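June 26, 2024

Up too early again. The Zelier got itself wedged under the radiator in the back room at some point in the night and has been calling for help ever since in that bright, hurt little voice. Freed it with a foot. It went straight back under the radiator.

Daryna Nechyporuk says I am unfair to machines and should keep a proper note of what they can and can't do before I open my mouth at supper. Very well.
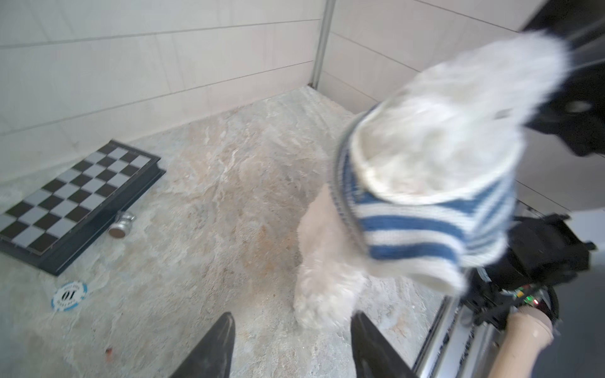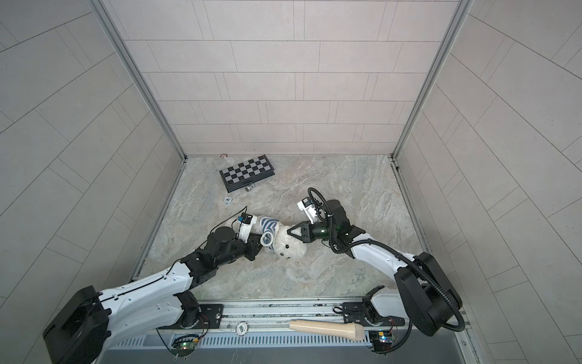 I have been thinking all day about putting things away, which takes up more of my working life than selling anything does. Customers at Distuvik come in, take the lid off a game, check that all the pieces are there, and leave the pieces somewhere else. By closing time the low table at the back looks like a small defeat. So I look at a tiled corner with a folding chessboard on the floor and a small silver bit of metal lying near it, and I know exactly what sort of afternoon that is. The arms have gone for the fluffy white one in the blue and white stripes first. In the second picture they have a gripper on either side of it, the right-hand one pressed against the poor thing's face, and I have seen toddlers in the shop use much the same method. I would have started with the silver bit, myself. Small things go under the skirting and are never seen again, whereas a fluffy thing in stripes will wait for you.

Two arms for one soft object. I counted up what I do with my own two in the same job and was a bit put out to find that I hardly use either of them. I hold the toy against my chest with an elbow, carry a box in the same hand, and shut the drawer with my hip. Taras Fedoruk, who reads the magazines, says that the elbow and the hip are the hard part. Anybody can give a machine a pinch, according to him. What it hasn't got is a lap.

He was full of it at lunch. He thinks we will have something folding the aprons within two years. I asked what it would do about the one with the broken tie, and he said it would learn. I said I have been trying to get him to learn that since May.

For the record, then, the machines I know personally.

The Zelier, floors. Good on crumbs. Terrified of the black mat by the door, which it takes for a cliff. It will clean the same bit of clear floor for 60 minutes while a ball of wool rolls about behind it. I was told it would save me sweeping, and it has, provided I first pick up everything there is on the floor, which I used to call sweeping.

The label machine at the counter (a Kovalchuk, second-hand, £89). Prints a price, sticks the price on, and does it straighter than I do. I can find nothing bad to say about it except that it once labelled my cuff. I'd keep it over several people I have worked with.

The Zutel, stockroom. This is the one Taras talked me into having on trial, a cart on wheels which is meant to fetch boxes from the shelf to the front. It wants £4,000 of my money when the trial is up. On its first morning it brought me box 404 and I was delighted. Then it brought me box 404 again. It had to have taken it back in between, so somewhere in there it did two whole chores without a fault, and neither of them was any use to me. I had wanted the jigsaws.

Dishwasher at home. Nobody counts this as a robot and I think they should. It does a real job from start to finish. But see who puts the plates in and who takes them out again. If I had two arms on a rail like those I would bolt them to the worktop and give them the cutlery basket, and then go and sit in another room so as not to hear it.

My view, which I'll try to hold to at supper, is that they can do a thing once it has been made simple. A flat floor, a straight shelf, a sticker and a box. The trouble with my shop and my kitchen is that making it simple was the chore. The soft ones interest me, though, I'll admit it. A box is the same box however you take hold of it. A stuffed rabbit is a different shape every time it's dropped, and if it is wearing a jumper you may come away with only the jumper. I did that myself this afternoon with the bear in the window, in front of a customer. She said "oh no" in a very kind voice. The bear is now dressed again, back to front.

Daryna came by after closing to help with the low table and I made her time me. I don't know why. She forgot to start the clock because she was reading the back of a jigsaw, so we have no result. We put away the dominoes, two lots of draughts that had got mixed, and a pack of cards that turned up inside the cash bag. She does it quicker than me by tipping everything into one big tub and saying she will sort it tomorrow. I asked if that counted as tidied. She said any machine that did it would be in the papers.

Supper went off quietly. I said my piece about making it simple and Taras said that was more or less what he had been telling me. I don't believe it was, but there was rhubarb so I let it go.

Must ring Zutel about extending the trial. Must also buy a new lid for the draughts, bin the apron, and find whatever it is that's rattling in the Zelier. I think it may be a domino.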